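Ticket 4127 – Panier tressé « Plavus », chaussettes qui accrochent et panier qui glisse
Produit : panier rectangulaire Plavus, brun foncé
Ouvert par : Veronika Grabner
Suivi par : Dušan Đorđević, assistance Prumau
Statut : en attente d'un essai côté client

Message de Veronika Grabner

Bonjour l'équipe,

Je reviens vers vous au sujet du panier commandé en septembre 2024, celui qui devait régler (enfin !) mon problème de chaussettes dépareillées. Je vous avais eus au téléphone et on m'a demandé de tout remettre par écrit, alors voilà, je vous raconte, et je vous préviens, je suis bavarde.

Le principe chez moi est tout bête. Les chaussettes sortent du sèche-linge, je les vide sur la table blanche, j'étale, je forme les paires, et tout ce qui reste célibataire part au panier jusqu'à la lessive suivante. Avant j'utilisais une boîte à chaussures, ça marchait plutôt bien mais c'était d'une laideur... Bref, j'ai craqué pour le vôtre, et j'ai deux soucis avec.

Premier souci, les mailles accrochent. Pas toutes les chaussettes, hein. Les noires passent sans problème, même quand je les laisse à plat au fond. Ce sont les lavande qui m'embêtent, elles sont dans un tricot plus souple, et quand je les ressors il y a une fois sur trois un petit fil tiré. J'ai passé la main partout à l'intérieur et je n'ai senti aucune pointe franche, juste une zone plus rêche vers un angle.

Deuxième souci, il se promène. Ma table est lisse, et dès que je pose ou que je reprends quelque chose un peu vite, le panier part vers l'arrière. Il n'est jamais tombé, mais je passe mon temps à le ramener vers moi et ça m'agace plus que les fils tirés, je crois.

Ce que j'ai déjà essayé :
- retourner le panier et le secouer (quelques brins sont tombés, rien d'autre)
- passer une lingette sèche sur la table, puis une humide : il glisse un peu moins pendant dix minutes et après c'est reparti
- le mettre à l'envers de son sens habituel, étiquette vers moi : aucun changement, et en plus je le trouve moins joli comme ça
- y ranger une seule chaussette à la fois, ce qui limite les accrocs mais bon, ce n'est pas une vie

Le côté tressé, et l'intérieur avec les chaussettes :

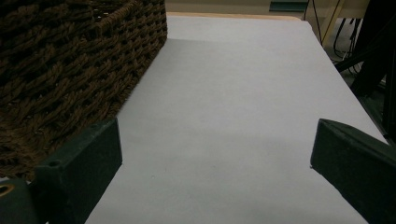
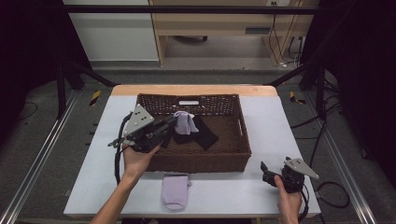 Panier sur la table de tri ; sur la deuxième vue, une chaussette lavande et une noire dedans, l'autre lavande à plat devant.

Si vous me dites que c'est normal pour une matière tressée, je l'entends, mais dans ce cas j'aimerais bien savoir quoi faire, parce que je n'ai aucune envie de le renvoyer. Il est pile à la bonne taille !

Merci d'avance,
Veronika

Réponse de Dušan Đorđević

Bonjour Veronika,

Merci pour le récit, j'ai tout lu et j'ai même souri à la boîte à chaussures. J'ai regardé vos deux vues. Je ne repère pas de brin cassé sur le côté, les torsades ont l'air en place, mais une photo ne montre pas une fibre qui rebique, donc je me fie plutôt à votre main.

Pour les fils tirés, je vous propose de commencer par le test du collant. Vous enfilez un vieux collant sur la main et vous la passez doucement dans tout le panier, en insistant sur l'angle rêche. Là où ça accroche, vous coupez le bout qui dépasse à ras, avec des ciseaux à ongles. Ne tirez surtout pas dessus, vous déferiez la torsade. Ensuite un coup de papier de verre très fin sur la coupe et vous refaites le test.

Si vous ne trouvez rien, on passe à la doublure. Golob en fait une en coton, référence 810, qui va dans les Plavus de ce format. Mesurez quand même le fond avant de commander quoi que ce soit, j'ai déjà eu des retours à cause de ça. Un torchon plié fait très bien l'affaire en attendant.

Pour la glisse, quatre petits patins en silicone collés sous les coins. Dépoussiérez bien le dessous avant, sinon ils se décollent. Et laissez prendre une nuit entière, panier vide.

Vous pouvez me dire si l'angle rêche est du côté de la petite plaque blanche ou en face ?

Dušan

Message de Veronika Grabner

Re-bonjour Dušan,

Alors, test du collant fait, et c'était assez rigolo. Ça accroche bel et bien, à deux endroits ! Un dans l'angle que je soupçonnais, à l'opposé de la plaque, et un autre plus bas que je n'aurais jamais trouvé à la main nue. J'ai coupé, poncé, recommencé, et maintenant le collant passe partout.

J'ai remis les lavande dedans hier soir en vrac, exprès, en les bourrant un peu, et ce matin je les ai ressorties sans un fil tiré. Je ne crie pas victoire, une seule fois ça ne prouve pas grand-chose, mais je suis drôlement contente.

Côté patins, j'en avais au fond d'un tiroir, des ronds, et ils sont trop hauts : le panier boite. J'ai donc tout enlevé et glissé dessous un morceau de tapis antidérapant de tiroir, découpé un peu plus petit que la base pour qu'on ne le voie pas. Ça tient très bien quand je pose les chaussettes. Quand j'en attrape une en tirant vers moi, il pivote encore légèrement, est-ce que des patins plus plats régleraient ça ?

Pour la doublure, je préfère attendre. J'aime bien voir le tressage, et puis les chaussettes noires se repèrent déjà assez mal sur le fond foncé, je ne sais pas si un tissu clair arrangerait les choses ou si ça ferait sale en trois semaines.

Veronika

Réponse de Dušan Đorđević

Bonjour Veronika,

Deux accroches, c'est courant sur du tressé neuf, et il peut en ressortir une ou deux quand la fibre sèche en hiver. Refaites le test du collant à ce moment-là.

Pour le pivot, oui, prenez des patins plats. J'en fais partir une planche de 19 de notre dépôt de Rostadthorpe, à nos frais, avec un échantillon du coton Golob dans l'enveloppe pour que vous puissiez juger la couleur à côté de vos chaussettes noires. Gardez le tapis de tiroir en attendant.

Je laisse le ticket ouvert. Répondez ici même quand vous aurez collé les patins, et dites-moi aussi comment se portent les lavande après quelques lessives.

Dušan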